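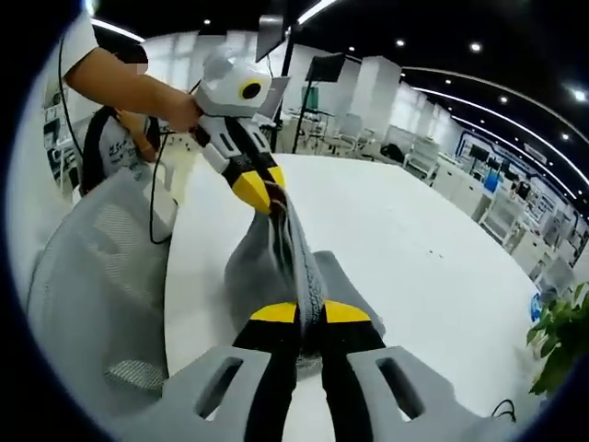

Figure 7-1. Two-gripper towel hold. Yellow tips closed on the fabric at both ends.

7. Comparing fingertip sets with the towel test

This section covers the comparison of two fingertip sets on the Vurken hand-held gripper pair. It applies to tip set A (smooth pad) and tip set B (ribbed pad). Complete Section 5 (Mounting) and Section 6 (Lens and Cable Check) first.

The towel test is a slip test for soft goods. It does not replace the rigid-object test in Section 8. A tip set that does well on a block can do poorly on cloth, and the two results are recorded on separate sheets.

7.1 What you need

Two hand-held grippers, same hardware revision
Tip set A and tip set B, one full set of each for both grippers
One terry towel, plain, no border stitching on the corners to be held
A table with a flat top and clear space on at least two sides
Laptop with Pindness Recorder installed
Hex key from the gripper case
Lint roller

Use the same towel for the whole comparison. If the towel has to be replaced, start again from run 1.

7.2 Roles

The test takes two operators. Operator 1 holds the near gripper and keeps it still. Operator 2 holds the far gripper, applies the pull and calls the start and end of each run. Operators do not trade places between tip sets. Grip force on the handle varies from person to person, and a trade in the middle of the comparison makes the numbers useless.

7.3 Preparing the grippers

1. Disconnect both grippers from the laptop.

2. Remove the installed tips. Loosen the set screw at the base of each finger one full turn and slide the tip forward.

3. Fit tip set A on both grippers. Push each tip back until it seats against the shoulder of the finger.

4. Tighten the set screws until snug.

CAUTION: Do not use a powered driver on the set screws. The thread insert strips easily and cannot be replaced in the field.

5. Close each gripper by hand and look at the tips from the side. The two pads must meet along their full length. A wedge-shaped gap means that one tip is not seated. Go back to step 3.

6. Clean the pads with the lint roller. Do not use alcohol on set B.

7. Reconnect both grippers. Lead each cable off the side of the table that is farther from the towel.

NOTE — Cable drag was the largest source of bad runs in our own trials. A cable that hangs from the far gripper across the table will pull on the operator's wrist when the arm goes up. Leave a loop of slack on the table.

7.4 Setting up the recorder

1. Open Pindness Recorder and select Pair Session.

2. Wait until both devices show Ready. If only one appears, unplug both and connect the near gripper first.

3. Enter the tip set in the Label field. Type A or B only. The export script rejects anything else.

4. Set run length to 17 seconds.

5. Set the finger width log to On for both grippers.

6. Hold both grippers closed and press Zero. The width reading must settle before you go on.

7.5 Running the test

1. Lay the towel on the table. It does not have to be flat or squared to the table edge.

2. Operator 1 closes the near gripper on one corner. Take up a small pinch of fabric, with the bunched point fully between the pads. No fabric should be folded back over the outside of a finger.

3. Operator 2 closes the far gripper on another corner in the same way.

4. Operator 2 starts the recording and calls "start."

5. Operator 2 raises and draws back the far gripper until the fabric between the two is tight. Operator 1 does not follow the pull.

6. Hold until the recorder beeps.

7. Lower the far gripper, open both grippers and let the towel drop.

8. Mark the run in the log: Held, Crept or Lost.

Repeat until you have 7 runs with tip set A. Change to tip set B by the steps in 7.3, zero again, and do 7 more. 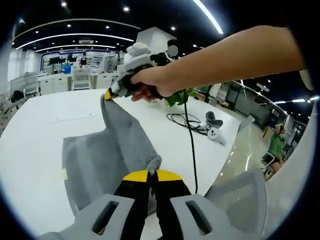
Twist in the fabric is normal and is not a reason to throw out a run. When the towel is held by two corners, the strip between them tends to roll into a rope as it tightens. What matters is the state of the fabric at the pads. If the rope has rolled so far that it turns the pinch itself, log the run as Crept and write "roll" in the comment column.

CAUTION: Keep the free hand away from the fingers while the fabric is under tension. When a pinch lets go, the fingers snap closed.

7.6 Scoring

Held: the pinch point did not move between the pads.
Crept: the fabric moved but stayed in the grip to the beep.
Lost: either gripper let go of the fabric before the beep.

Score by eye first, then check against the width log. A slow drop in finger width during the hold usually means creep, even when neither operator noticed it. If the eye score and the log disagree, keep both. Do not correct one to match the other.

7.7 Reference results

The runs below were made by Severin Lüthi (near gripper) and Nam-gil Heo (far gripper) on firmware 395.

Tip set A: Held 4, Crept 2, Lost 1
Tip set B: Held 6, Crept 1, Lost 0

Set B was better on terry cloth. It also left marks on a thin cotton napkin tried afterward, and for that reason set A is still the one shipped on the gripper. Your own results may differ with towel weight and pad wear.

An older Alell tip was also tried. It fits the finger but sits too far forward, and the pads do not meet at the back. Alell tips are not supported.

7.8 Troubleshooting

Every run is Lost at the near gripper.
Operator 1 is probably tilting the gripper toward the pull. Keep the fingers in line with the fabric.

Width reading jumps during the hold.
Check the connector at the handle. If it can be rocked by hand, replace the cable.

Recorder stops before the beep.
Turn off power saving on the laptop and repeat the run under the same run number.

Far gripper video is dark or shows only the ceiling.
The gripper is being raised with the lens pointed up. Lower the wrist — the fingers should stay in view of their own lens for the full hold.

Pads look polished or shiny.
Replace the full set on both grippers. Do not mix new and worn tips.

7.9 After the test

1. Export the session and check that all 14 runs are in the file.

2. Disconnect both grippers and coil the cables loosely. Do not wrap them around the handle.

3. Return both tip sets to their own bags.

If the grippers will be used next with the Nogueira arm mount, leave the tips on and go to Section 9.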